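Workshop Tips: Teaching an Arm to Tidy Your Desk

Start in the simulator, where a dropped pen costs you nothing! Move the arm by remote control and go slower than feels natural – the arm copies your hesitations too, so plan the path before you hit record.

For pens and other skinny things, get them pointing straight down first, then lower them into the cup. I record eight good runs, then shift the cup a little and record four more. 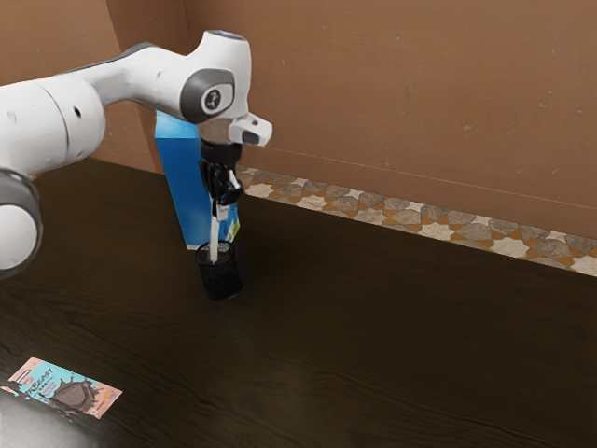
Stop with the fingers just over the rim, open them, and lift straight up before you swing away. Mimoza taught me that one and I love it – far fewer tipped cups!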